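Sunday, May 19, 2024
Trunasbridge, back room, play food table

In on my own till lunch, Drita Hodžić coming at some point with the spare key. Notes for me and for Mirjana, who has the table next.

Table first. Moved it closer to the white wall, the old place by the door was a draught trap and people kept knocking it. Wiped down twice. Sticky patch from the labels finally gone (washing up liquid and a cloth, not the orange stuff, the orange stuff left a smear on the shelf). Surface is dull enough that the overhead lights don't bother you, good. Leave it there please.

Plates. We settled on the yellow, mint and pink ones. Plastic, round, raised rim, all near enough the same size. The white set from Halilović has gone back in the box — too close to the wall colour and the tabletop, you lose them at a glance. Yellow is the loudest by a long way. Pink reads nicely against the beige. Mint is fine on its own but it and the green board are cousins, so keep them a bit apart or people say "the green one" and mean either. Mirjana Krasniqi wants to call the board "the board" and never "the green board". Agreed. Writing it here so it sticks.

Order left to right: yellow, mint, pink. Always. I had them pink first on the old sheet, ignore the old sheet, I have crossed it out but the photocopy in the drawer is still wrong.

Board goes in front of the plates, tab to the left. It slides if you lean on it. Tried the rubber matting from the Drillstead roll underneath, a strip cut to 800 mm and then cut down again becuase I measured the table and not the board. Holds well but lifts the edge and looks daft. Took it out. Small dots of tack might do it, not tried.

Food. Three pieces out for now:
banana, yellow
watermelon wedge, red with the green rind
avocado, the very dark one

Banana lives on the left of the board, on the slant. Rocks a bit if you put it down carelessly. Watermelon stands up if you're patient, otherwise lies over on its flat. Avocado rolls. Avocado rolled off the table twice before ten and I found it under the shelving the second time with a good coat of fluff on it. Washed, dried, back in.

The one-on-each-plate idea: banana to yellow, avocado to mint, melon to pink. Looks tidy, reads well from across the room. But banana on yellow is hard on the eye and Drita said straight off she couldn't see where one stopped. Swap banana and avocado? Avocado on yellow would be very clear. Don't want to change the sheet again today though. Ask M.

Other way round is clearing the plates back to the board. All three pieces do fit on it but it's snug, banana has to be well over to the left or the melon ends up on the rim.

Prelari lot still not opened. 6 bags, one split. There's a second avocado in the split one, lighter green, wrong size. Do NOT mix them.

Two from the table:

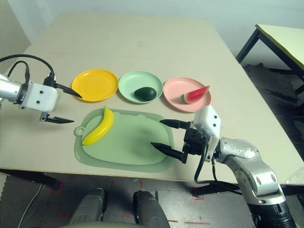
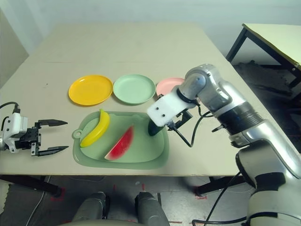

Stock and bits

Box 4 is play food only now. Cutlery moved out to the low shelf. Lid doesn't shut over the bread loaf, turn the loaf sideways.
Receipt 573 is the plates and the board together, in the blue folder, Halilović want it back if we return the white set. I would return the white set.
Tin of tack nearly empty.
Second table — leave it alone until the leg is looked at. It wobbles and I've had a paper wedge under it since October.

To do
Fix the photocopy in the drawer. Actually bin it.
Tack dots under the board, try one at each corner.
Ask Mirjana about swapping banana and avocado, before she prints anything.
Wash the melon, the rind end has pen on it from somewhere, only a tiny line but I know it's there.
Open the Prelari bags with the list in hand, not like last time.
Drita has the spare key now, she signed for it on the wrong page so look under the Halilović delivery.

Stopped at ten to four. Table left set out, plates in order, blind down. Cloth is drying on the radiater, don't move it.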